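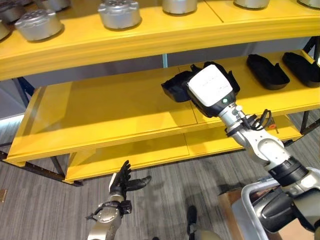

Comparison of a boxy gripper head and a multi-finger hand for shelf picking

Project report, module in applied automation
Authors: Tiziana Ruggiero, Ayten Dönmez
Submitted: Thursday, June 10, 2021

1. Aim

The project compared two end effectors mounted on the same two-armed robot. The right arm carries a boxy white gripper head, referred to below as the gripper. The left arm carries a black hand with jointed fingers, referred to as the hand. The question set by the department was which of the two should be used for taking shoe-shaped trays off an open shelf, and whether the answer changes when the object is a round metal container.

The work follows on from the Winimine project of the previous year, which tested grippers on a flat table only. Shelf picking adds two limits: the board above restricts the approach angle, and the lip along the front of the shelf restricts how low the wrist can travel.

2. Set-up

The robot stands facing a yellow multi-tier shelving unit. Trays are placed on the middle shelf and silver containers with perforated lids on the top shelf. The trays are black and open, with curved sides that turn upwards. The floor is carpeted, which caused a small amount of sway in the base at full arm reach. We did not correct for this in software.

Both arms were driven by the Arango controller. The left arm had previously been run on its own board, and moving it across took up most of February. The view used by the operator comes from the head camera. A green light on the front face of the gripper can be seen from this camera, and we used it to check that the unit was powered before each run.

Grip force was limited to 21 N for both end effectors. The limit was chosen after a tray deformed slightly in an early test at a higher setting.

3. Method

Each end effector was given 500 picks in total, divided between trays and containers. A pick was recorded as good if the object was lifted clear of the shelf, held for 5 seconds and put back without touching its neighbours. Anything else was recorded as a fault, with a short note of the cause.

The start position of each object was varied by hand between runs. For trays, the toe end was turned to the left or right of the operator's view, or pointed at the wall. Containers were moved along the shelf but always stood upright.

The operator changed over after every block. Neither of us had used the hand before the project, so the first block with it was treated as practice and left out.

4. Results for trays

The gripper was the better of the two on trays. Its lower housing wraps around the tray, and once closed the tray did not rotate. Most faults occurred on approach. If the wrist came in too low, it met the shelf lip and the arm stopped on its torque limit. Raising the approach path removed the majority of these, at the cost of a slower cycle (around 9 seconds per pick).

The hand could hold a tray by one side wall, but the tray tended to swing about the grip point when lifted. Placing the thumb inside the tray and the fingers outside gave the most stable hold. This needed a wrist angle that was only reachable near the left end of the shelf.

5. Results for containers

The order was reversed. The hand closed evenly on the round body and coped with position errors which made the gripper push the container backwards. The gripper could lift a container if it was well centred, but its flat top blocked the operator's view of the lid during the last part of the approach. Several faults were noted simply as "could not see contact".

6. Cabling

The loop of black cable at the right wrist was a recurring concern. With the wrist turned fully outwards the cable tightened and pulled against the connector. We limited the wrist joint in the controller and kept the limit for the rest of the work. A longer cable from Drolstead was considered and rejected, as a larger loop would be more likely to catch on the shelf supports. An internal cable route would be preferable but was outside the budget.

7. Sources of error

The two arms are not identical in reach, so some of the difference between the end effectors may belong to the arms. Swapping them over was planned but the Wuvport adapter plate did not fit the left wrist. Faults were judged by eye, and two operators may not judge a light touch on a neighbouring tray in the same way.

8. Recommendation

Use the gripper for trays, with the raised approach path and the wrist limit in place. Use the hand for containers. If only one end effector can be fitted, we suggest the gripper, provided that a second camera is added with a view of the contact area. The adapter plate should be redrawn before any further comparison is made.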